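Filed under: Shop Floor & Automation

The question comes up at every open house: can a machine do the small, dull jobs yet? Folding towels, emptying the dishwasher, putting a part in a vise and taking it out again. For the towels, we still say no. For the part and the vise, the answer is getting closer, and we spent most of the spring on it in simulation before putting any real hardware at risk.

The chore is called loading. A person at a bench picks up a block, lowers it between two jaws, closes them, and goes on to the next one. It takes a few seconds and a new hire learns it in a morning. A robot arm has to learn where the jaws are, how far to come down, and when to let go.

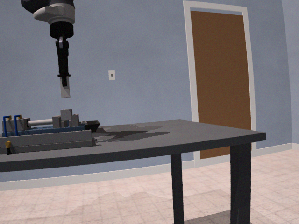
Raswood Bench Automation Group

We built the practice room on the computer with a table, a clamping fixture and one arm. The floor tiles and the door do nothing for the task, but we wanted the software to get used to a room with things in it. The group ran 364 tries between December and the end of the spring term. Most of the early failures came in the last inch of travel, where a small tilt in the part is enough to catch the edge of a jaw. Slowing the arm down fixed some of those. Changing the grip height fixed more.

Letting go is its own problem. If the fingers open too soon the part can land crooked, and if they open late the arm can drag it back up.

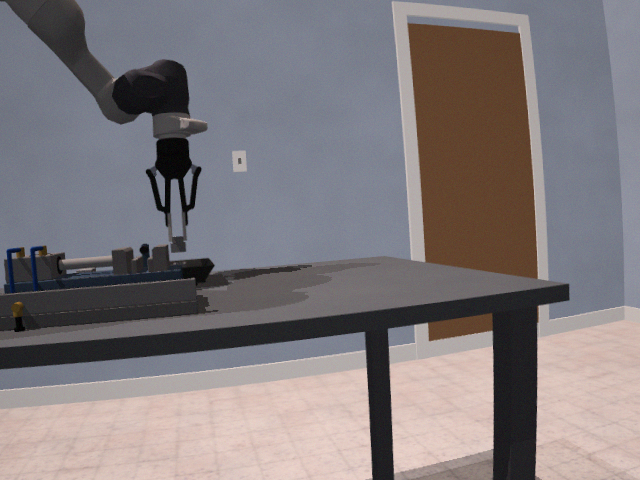 Stellan Løken wrote in after our last issue to say that a person doing this job also listens for the part to seat, and that he would not trust a machine that works only by looking. He added that his shop at Drotach tried an automatic loader for seven weeks and went back to doing it by hand, mostly on account of chips in the jaws.

We think he is right about the chips. Our simulated fixture never gets dirty, and a real one is dirty by the first coffee break. The Sarine trial this fall will use a real vise and real cutting waste, and we expect the numbers to drop.
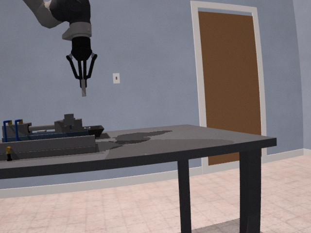
Cost is the other part of it. Bartoš, who keeps our budget, figures that a loader pays for itself only when the same part runs for six days or more without a change. Short runs still belong to people. The same goes for most housework, where no two loads of dishes are alike and the arm would need to be taught again each time.
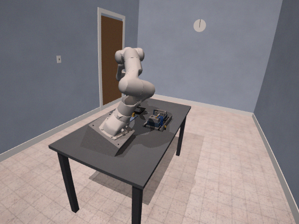

For now the plan is to keep the job narrow. One part, one fixture, one arm bolted down where it can reach. Members who want to try the simulation can sign up at the front desk for an evening slot. Bring your own laptop if you have one, as the two shop machines are slow to start.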